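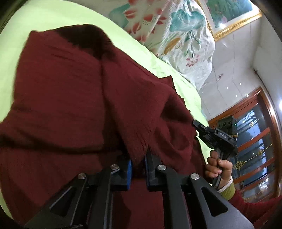
Unit 5: Knitted and Woven Structures
Students should be able to tell a knit from a weave by sight before the first laboratory session. A woven cloth is made from two sets of yarns crossing at right angles; a weft knit is built from rows of interlocking loops. In a loose knit such as the dark red one, the loops and fine horizontal ribs can be made out without a magnifier, and the fabric gathers into thick, rounded folds. Bed linen is most often woven.

Terms to learn: course (a horizontal row of loops), wale (a vertical column of loops), gauge, selvage, grain.

Laboratory work
Each student will receive 6 swatches and will record structure, stretch and recovery for each. Stretch is measured along the course first, then along the wale – not on the diagonal. Laboratory reports count for 75 percent of the unit grade and are due on 13/05/2025.

Reading: course reader, chapter 9. Questions should be addressed to the instructor, Majdi Chamoun.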